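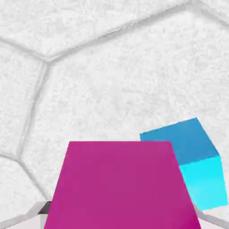

The Chore Report: Still Stacking

Every few months a reader writes to ask when the machines will finally do the dishes. I keep a folder of these letters. The early ones are cheerful. The later ones have a tone, and one came with a photograph of a sink.

So in December I took the question to Udcombe, where a small outfit called Radwan has been teaching a robot arm to tidy up. I had pictured a kitchen. What Radwan has is a room of computers, and inside the computers a pretend arm, and under the pretend arm some pretend blocks in colors a toddler would pick. The machine closes its gripper on a block. It lifts the block and puts it on another block. Then everything resets and it goes again, all night, without asking for a raise or a podcast.

I watched this for most of an afternoon and I will admit it got to me. You start rooting for the thing. By the third hour I had opinions about approach angles.

The case for blocks is a decent one, so let me make it before I complain. Nearly every chore in a house is picking something up and putting it somewhere else. Laundry is that. Groceries are that. Loading the dishwasher is that, plus an argument with the person you live with. If a machine can't close its fingers on a plain solid lump with flat sides, it has no business near a wine glass. And a simulated block costs nothing to drop, which can't be said of my mother-in-law's gravy boat.

The pretend version also lets you cheat on time. Radwan's current program has run through 3503 attempts at one stacking job, which is more practice than I have put into anything, including walking down stairs. If I practiced folding a fitted sheet that often I would be either very good at it or in a home.

What do you get for all that effort? Of the last 300 tries, the arm finished the stack on all but 70. The Radwan people were pleased with this and I tried to be pleased with them. Then I went home and did the arithmetic on my own cupboard. A helper that botches 70 plates in 300 would have us eating off paper towels by the weekend.

It's the leftover tries that are interesting, though. I asked to see them. A lot are near misses, where the arm sets the top block down a hair too far over and it tips. In some, one finger nudges the neighbor block on the way in, so the thing it was going to stack on is no longer where it was. And in a few the gripper closes beautifully on nothing, rises with great dignity, carries the nothing across and sets the nothing down. I have had coworkers like that.

Then there is the small matter of the real world, where things are floppy. A block has the good manners to stay the same shape when you squeeze it. A sock does not. Neither does a bag of rice, a wet sponge, a cat that has chosen to sit on the laundry, or the lid of any plastic container ever sold. Radwan knows this. Their plan is blocks first, then stiff things like cups and boxes, then cloth, which they discuss the way sailors discuss certain stretches of coast.

The second stop on my tour was Gredthorpe, where a packing shop has a real arm doing real work, and has had it for 7 months. (I was promised a hard hat. I got a sticker.) The arm takes cartons off a belt and puts them on a pallet. It is very good at this. It is so good that I got bored, and I mean that as high praise. The cartons are all one size, they arrive facing the same way, and the floor has a yellow line that people are not allowed to cross while it is moving.

Take away any of those and the mood changes. While I was there a carton came down the belt with one flap up. The arm stopped. A light came on. A woman in a fleece walked over, pushed the flap down with one thumb, and pressed a green button. The whole event took less time than it takes to read this paragraph, and she never broke off her conversation about parking.

I thought about that thumb the whole way home. It knew the flap was wrong, knew how hard to push, and knew the carton would hold. I doubt it got any of that from 3503 practice runs, though it may have come from several decades of opening cereal.

The shop is happy with its arm, by the way, and so are the people who used to lift those cartons, if the number of them who mentioned their backs is any guide. The shop floor has always been the easier sell. You can rearrange a shop to suit a machine. You can buy one kind of carton and paint a line. Try painting a line in a house with children in it.

Which brings me to Sturkura, the home helper several of you have asked about. It is a wheeled cabinet with two arms, and the demonstration has it clearing a dinner table. I went, I sat, I took notes. It cleared the table. It did so at a pace that would let you finish dessert, watch a movie, and come back to find it thinking about the forks. The plates were all the same plate, the table had no cloth on it, and the leftover food, I noticed, was a single bread roll placed well away from everything. I asked if it could scrape. There was a pause, and then I was offered a brochure.

I don't want to be the man who stood beside the first automobile and complained about the smell. Five years ago none of this worked well enough to be made fun of. The stacking program I watched in Udcombe could barely find its block last spring, and now it finds it, grips it, and mostly gets it where it's going. The next lot of tests will move the blocks around while the arm is already reaching, which seems unkind but is a fair imitation of family life.

Still, people ask me for a number, so I keep a private scale. At the bottom is "needs a person in the room." Above that is "needs a person in the building." Then comes "can be left alone with things you don't like," followed by "can be left alone with things you do." The Gredthorpe arm is on the second rung and comfortable there. Sturkura is on the first, and so is anyone standing near it. The Radwan program isn't on the ladder yet, as it has never touched an object that exists, though I would trust it today with any imaginary dishes you may have.

A few replies to last issue's mail. To the reader who asked if the robot vacuum counts: yes, and mine is under the couch as I write this, making a sound. To the reader who wants a machine that matches lids to containers: get in line, it starts behind me. And to the one who sent the photograph of the sink, I passed it along to the people in Udcombe. They looked at it for a good long while. One of them asked what the thing on the left was, and I said I'd find out, so please write back.

Next issue: I spend a morning with a machine that folds towels, provided somebody hands it the towel by the corners.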